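Open day at Grunero: I let a simulated robot loose in a simulated house

I'd been meaning to get out to the Grunero workshop in Odbridge for ages, and this October they finally opened the doors to anyone who felt like walking in. So I walked in! I was there by 10 a.m., which got me one of the good chairs and the last decent donut.

If you were hoping for big orange arms throwing car parts around (I sort of was), this is a quieter kind of robotics. Grunero's new project, called Trirano, is a simulator. The robot practices its chores in rooms that exist only on the computer, and you sit in front of a big screen and watch the work from the gripper's point of view. The company says it has built 28 of these rooms so far, and on a good night the software gets through up to 3000 practice runs while everybody's home in bed.

The morning was split into two demos, and I stuck around for both.

Demo one: finding the way around

First up was moving through the house. Doors are a big deal, apparently. A person just goes through one without thinking, but a robot has to work out where the door ends, where the floor is and what's only a shadow. I liked the view between the two open fingers, with a little wooden door frame and a sliver of bright blue window off in the distance and that big gray paneled door looming on the right. 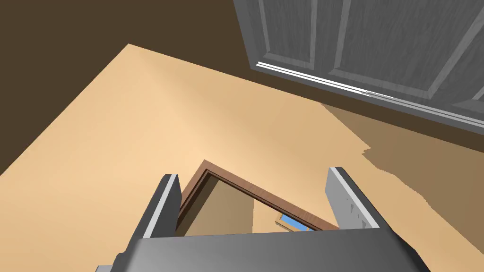 Demo two: getting a grip

After a coffee break we moved on to handling things, and this is where the room got noisy. People started calling out advice to the screen like it was a ball game. The kid next to me wanted it to go left. His dad wanted it to wait. Our presenter, Eimear Cronin, was very patient with all of us and explained that lining up is most of the job – if the fingers come in crooked, squeezing harder won't fix it.

She stopped the playback a few times so we could get a proper look. The one I remember best had a tall brown tapered thing right in line with the fingers, and I'd have sworn it was a baseball bat. The woman behind me was just as sure it was a table leg. We never did settle it.

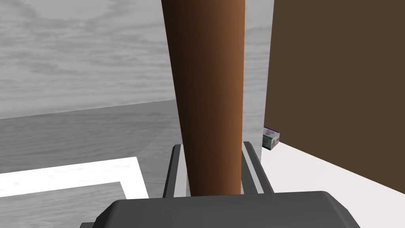
Phelan wasn't completely sold on the whole idea, and told me over the last of the coffee that a practice room is always going to be kinder than a real kitchen, where the drawers stick and the dog gets underfoot. Fair point, and Eimear didn't argue with it. She said the next step is trying the same chores on real hardware, and that she expects a few bruised cabinets along the way.

Grunero is planning another open morning in the spring. It's free, the parking is around back, and I'd get there early if you care about donuts.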